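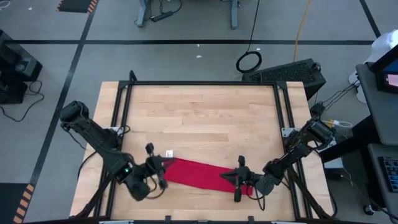

Tips for recording cloth-folding examples on a two-arm table

These tips are for people who record folding demonstrations in a home workshop or a small shared lab. They come from the notes kept at the Urkthorpe bench, where the target for the first folding task was 1,000 usable recordings.

Choosing the cloth
Pick a plain color that stands out from the table. Bright red on light wood is easy for the cameras to separate. Avoid prints until the policy handles plain cloth. Wash new cloths twice before recording, as the factory finish makes them stiff and they fold differently later on.

Setting the start
Shake the cloth out between takes and drop it. Don't smooth it flat every time, or the system will only learn from flat cloths. Keep a few neat starts in the mix – 25 out of every 200 works well for us.

Folding into a strip
Fold the long way first and bring the far edge toward you. Let both grippers close before either one lifts. When the strip is done, hold one end down while the other gripper straightens its side. A strip that lies at a slight slant is still a good example. Save it.

Cables
Leave enough slack at the wrists for a full turn, then check that no loop can drag on the cloth. A loop that brushes the fabric will move it between frames, and the recording has to go. Check again after lunch. Velcro ties hold better than tape.

Table and floor
Wipe the wood with a dry cloth only. Oil and spray polish change how the fabric slides, and you'll see it in the data before you see it on the table. Mark the table's footprint on the floor so it can go back to the same spot after sweeping. Tighten the frame bolts every 200 takes.

Pace
Stop when your folds get sloppy. Geert Jacobs records in blocks of 25 and takes a break after each one, and his discard pile is the smallest we have. Slow and even is better than fast with pauses in the middle.

Naming and sorting
Label each take as you go: cloth, start type, operator, good or bad. Keep the bad ones in a separate folder. We moved to 3,000 takes for the towel task in December, and sorting old unlabeled files took longer than recording new ones.

Before you switch off
Park both arms clear of the cloth, copy the day's files to a second drive, and hang the cloth up.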